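살림 요령: 로봇 시연회에서 배워 온 선반 정리법

2024년 8월 13일

플러브리지에서 열린 호노라토 공개 시연회에 다녀왔습니다. 가정용 로봇이 방 안에서 물건을 다루는 모습을 보여 주는 행사였습니다. 로봇을 살 계획은 없고, 정리 수납 일을 하다 보니 어떤 집에서 로봇이 일하기 편한지가 궁금했습니다. 설명은 케디르 하일루 씨와 니융 낌 씨가 맡았습니다. 적어 온 것 가운데 보통 살림에도 쓸 만한 내용을 옮깁니다.

칸은 비워 두는 쪽이 낫다

하일루 씨 말로는 로봇이 가장 애를 먹는 곳이 꽉 찬 선반이라고 합니다. 손이 들어갈 틈이 없으면 옆의 물건을 먼저 건드리게 됩니다. 사람도 마찬가지라서, 자주 꺼내는 물건은 한 칸에 하나나 둘만 두고 위쪽에 손등이 들어갈 만큼 공간을 남기면 꺼내다 떨어뜨리는 일이 줄어듭니다. 깊은 칸이라면 물건을 앞쪽으로 당겨 놓으세요. 뒤쪽에 남는 자리는 그냥 둡니다. 거기에 또 무언가를 넣으면 결국 앞의 것을 빼야 합니다.

둥근 과일은 눕혀서

사과나 배를 선반에 올려 둘 때는 굴러가지 않는지부터 봅니다. 배는 세우기보다 옆으로 눕히는 편이 안정적이고, 사과는 꼭지를 위로 두면 됩니다. 선반이 앞으로 조금이라도 기울어 있으면 얇은 행주를 한 장 깔아 줍니다. 무른 과일은 단단한 과일과 칸을 나누어 두세요.

바구니는 한 손에 들고 선반 앞까지

시연에서는 바구니를 바닥에 내려놓지 않고 한 손에 든 채 다른 손을 선반으로 뻗는 방식을 썼습니다. 집에서 물건을 거둘 때도 이렇게 하면 허리를 덜 굽히게 됩니다. 바구니는 손잡이가 접히고 망으로 된 가벼운 것이 좋습니다. 무거운 것을 담을 때는 바구니를 의자 위에 올려 두고 하세요. 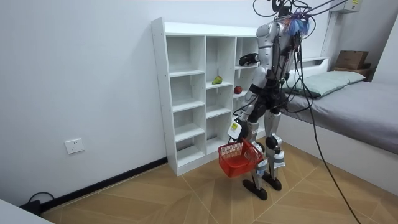 조절식 선반의 칸 높이는 어떻게 정하면 좋을까요?

가장 자주 쓰는 물건을 가슴에서 허리 사이에 두고, 그 물건 높이에 손 하나 두께를 더해 선반 판을 끼우면 됩니다. 판을 옮긴 뒤에는 네 모서리의 받침이 같은 줄 구멍에 들어갔는지 손으로 눌러 확인합니다.

바닥과 통로

낌 씨는 방을 준비할 때 바닥을 먼저 본다고 했습니다. 침대와 선반 사이처럼 좁은 곳은 바구니를 들고 몸을 돌릴 수 있어야 합니다. 직접 바구니를 들고 한 바퀴 돌아 보면 금방 알 수 있습니다. 걸리는 곳이 있으면 가구를 옮기기 전에 바닥에 둔 물건부터 치웁니다. 멀티탭 줄은 걸레받이를 따라 붙이고, 남는 길이는 느슨하게 감아 구석에 둡니다. 줄을 팽팽하게 당겨 놓으면 발에 걸렸을 때 콘센트 쪽이 상합니다.

청소 순서

빈칸이 많은 흰 선반은 먼지가 금방 보입니다. 위 칸에서 아래 칸으로 마른 천으로 닦고, 얼룩이 남으면 물 1000밀리리터에 중성세제 9밀리리터를 풀어 꼭 짠 천으로 한 번 더 닦습니다. 판을 끼우는 구멍에는 물이 들어가지 않게 하고, 구멍 속 먼지는 면봉으로 빼냅니다. 과일을 두었던 칸은 단물이 묻어 있을 수 있으니 먼저 닦으세요.

시연회 자료는 입구에서 받을 수 있고, 다음 행사는 2월에 팻콤에서 한다고 합니다. 신발을 벗고 들어가는 방이 있으니 양말을 챙겨 가세요.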